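Surnier launches the Hoani muslin cloth, a soft little helper for family life

Sirncombe, 6 Sep 2021

Family textiles maker Surnier is delighted to announce the arrival of Hoani, a new range of printed muslin cloths for babies, toddlers and (as the whole office has discovered over the past few months) very nearly everybody else in the house as well. The cloths go on sale today through the Surnier website and in the company's shop in Sirncombe, and they come in a set of three.

Hoani began life in February, when designer Veronika Csonka was at home with her second child and getting through more cloths in a week than she would have believed possible. There was one over each shoulder, one under the highchair and one that had gone missing behind the sofa. They were all plain, all a bit grey, and she found herself drawing on the backs of envelopes to cheer herself up.

"I drew my breakfast, to begin with," says Veronika. "Then the animals came along, and the paw prints, and a small orange fellow with pink cheeks whom my daughter decided was in charge of everything. I took the envelopes in to work in a carrier bag and tipped them out on Gizella's desk, and she very kindly didn't send me home again!"

Gizella Kun, who founded Surnier and still answers a good share of the customer letters herself, had been hoping for something just like it. Parents had been writing in to ask for a cloth that was gentle enough for a new baby's face and yet could go through the wash again and again without anyone fretting over it, and several had asked, quite politely, whether it might also be folded small enough to live in a coat pocket.
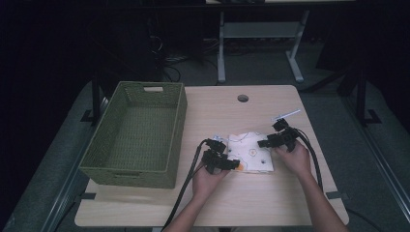 Folding, in fact, took up a good deal of the team's time. A muslin is a light and rather wayward thing, and it never wants to lie as flat as a tea towel does. The cloths were folded in halves, in quarters and in long thirds, over and over, until everyone was happy that a tired person could do it at the end of the day while listening out for the baby. The simplest way is still the favourite: bring the edges together, smooth the cloth with the side of your hand, fold it over once more and pop it on the pile. It needn't be perfect. The soft, crinkly look is part of the charm, and there is no call whatever to get the iron out.

The print was planned with folding in mind too. Veronika spread her drawings well apart on a white ground, so that a folded cloth might show an egg and a paw print one day and a cheerful face the next, depending on which way it was turned when it came off the airer.

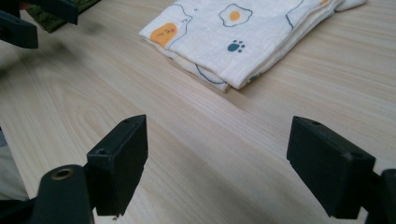

A folded Hoani muslin, with its fried egg, paw print and orange face.

Arif Lubis, who looks after the Surnier shop, has had a stack of the cloths by the till for the past 14 days to see what people made of them, and has been very touched by the response.

"Grandparents have been the keenest of all," says Arif. "They pick one up to feel it, then they open it out to find the rest of the drawing, and then of course they can't get it folded again and we have a good laugh over it together. One gentleman bought a set for his grandson and came back for another to keep in his own kitchen."
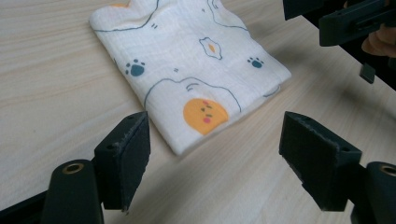

Customers who would like to try their hand at it are warmly invited to the shop, where Arif and his colleague Talha Qureshi will be glad to show the folds they like best and to talk about washing, drying and storing muslin in small cupboards. Bring your own cloths along if you wish, however old and well loved they may be. The kettle is generally on.

The first batch is a modest one of 432 sets, and each comes with a card of folding ideas drawn by Veronika. A second print, with a garden theme, is already on her desk and should follow in the new year, if the small orange fellow allows it.

For further information, sample cloths or a chat with Veronika Csonka, please contact Andor Illés at the Surnier press desk in Sirncombe.

About Surnier
Surnier makes cloths, bibs and light blankets for families with young children. The company was founded by Gizella Kun and is based in Sirncombe.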